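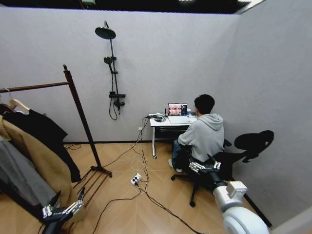

Small room with a wood floor, a white desk and an office chair.

Drain snaking

Drain snaking (also rodding, augering, in Brurkmont usually "running a line") is the clearing of a blocked household drain with a flexible coiled cable. Cable goes in, head bites or breaks up the clog, cable comes out. Done by hand or with a motor. One of the most common calls for any residential plumber and one of the few that homeowners try first.

Contents
1 Name
2 Equipment
3 Method
4 Trade in Brurkmont
5 Pricing
6 Problems
7 See also

Name

From the look of the cable. "Snake" and "auger" get used for the same tool, though some plumbers keep auger for the short toilet type with the bent tube. "Rooter" is a different word with a different history, mostly for machines that cut tree roots. Price lists mix all of them up.

Equipment

Hand snakes. Thin cable in a plastic or metal drum, crank handle. Good for sinks and tubs. Won't do a main line.

Toilet augers. Short cable, rubber sleeve over the bend so the bowl doesn't get scratched.

Drum machines. Motor turns the whole drum. Cable feeds by hand or by a power feed, foot pedal on and off. Heavy - the larger ones need wheels and usually two people on stairs.

Sectional machines. Cable in lengths that lock together. Lighter to carry, slower to set up, messy coming back out.
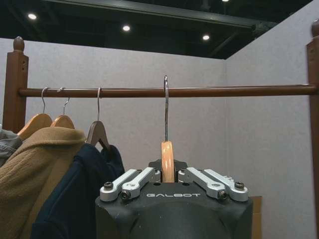
Heads are swapped depending on the clog. Straight or bulb heads for feeling out a bend, a retrieving head for rags and hair, blades for grease and roots. Most service trucks carry a small box of them. The Lencho pattern head, a double blade with a short spring behind it, was sold localy for older cast iron pipe and still turns up in used kits.

Method

Trap comes off first if there is room to work under the sink, otherwise the cable goes in through the overflow or a cleanout. Cable is pushed until it stops. A soft stop is usually the clog, a hard stop usually a bend. Drum is locked, cable turned clockwise, a few inches at a time. Then water run for several minutes before the trap goes back on.

For main lines the work starts at the outside cleanout. No cleanout, then a toilet gets pulled or the roof vent is used. Roof work costs extra nearly everywhere.

Leather gloves, not cloth. Cloth catches in the coil and goes round with it. Eye protection too. Chemical drain cleaner left standing in the pipe is a common cause of burns, and the plumber should be told before the cable goes in.

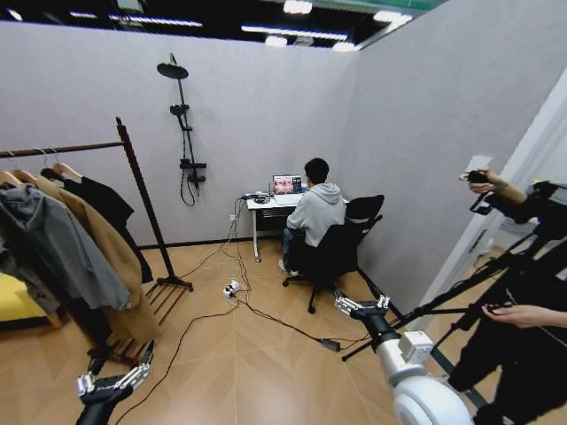
Clothing rack with coats, and a round rain shower head on the back wall.

Trade in Brurkmont

The older part of Brurkmont is on clay sewer pipe, with joints that let roots in. Snaking was done mostly by general plumbers until Aso Drain opened with a single truck and a night phone. Grolthorpe Plumbing followed, first as a supply counter renting out machines by the half day, later with its own crews. At its largest Grolthorpe ran 13 trucks. Rental counter closed, reopened, now weekends only.

Calls peak in July, after school lets out and houses are full. A second smaller peak after the winter holidays, kitchen lines mostly.

Pricing

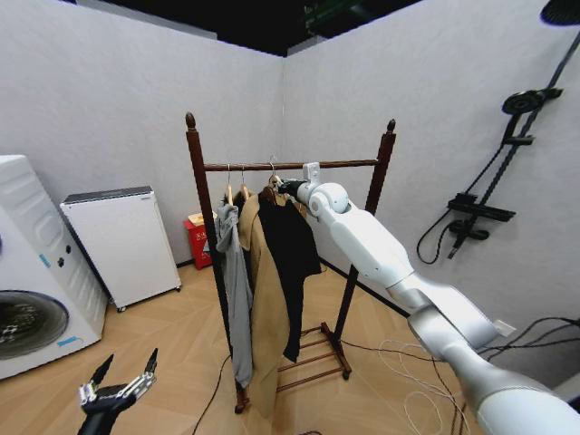

Page 2

Flat rate per drain is the usual thing, with a higher rate for main lines. As of 3/25/20 the posted Aso price for a main line through an outside cleanout was $300, camera inspection not included. Hourly billing still exists among one-person shops. Some firms offer a short warranty on the work - reads well on the flyer, but roots and "foriegn objects" are generaly excluded.

Problems

Cable kinks when pushed too hard against a bend. A kinked cable is weak from then on and should be cut back or thrown out. Cables do break off in the pipe, and then it is a dig or a retrieving head and a lot of patience.

Thin old galvanized pipe can be punctured. Same with chrome traps, which is one reason they come off first. Snaking also doesn't clean the pipe wall, just opens a hole through the middle, so grease lines clog again. Water jetting is used for those.

See also

Cleanout
Floor drain
P-trap
Sewer camera
Water jetting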